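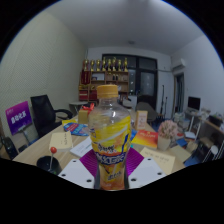 Reltanine Method

Main page | Contents | Robotics | Recent changes | Talk

The Reltanine method is a procedure for teaching robot arms to pick up and place household objects from recordings made by people. It was developed at the Braltwood laboratory by Esther Kinyua and Chibuzor Eze, and described in a technical report dated Tuesday, April 30, 2024.

Procedure

A person carries a hand-held gripper fitted with a wide-angle camera and performs a task in an ordinary room. Typical objects include drink bottles with screw caps, packets and books, set out on a table with many other items. Each recording is cut into short segments, and the path of the gripper is recovered from the video. A control policy is then trained on the segments and transferred to an arm with matching gripper pads – no arm is needed during recording.

Results

The report describes a bottle-grasping policy trained on 200 recordings. In 30 trials on a cluttered table, the arm completed 27. A comparison policy trained on recordings from a bare table completed 15. The authors attributed the difference to the variety of backgrounds.

Limitations

Clear plastic remains difficult, as the background shows through it and the edges of the object are hard to locate. Rehema Laizer later proposed adding touch sensing to the pads – a change adopted in the Surnano variant.

See also: Okoth gripper, Imitation learning

Shares: 15 | Comments: 2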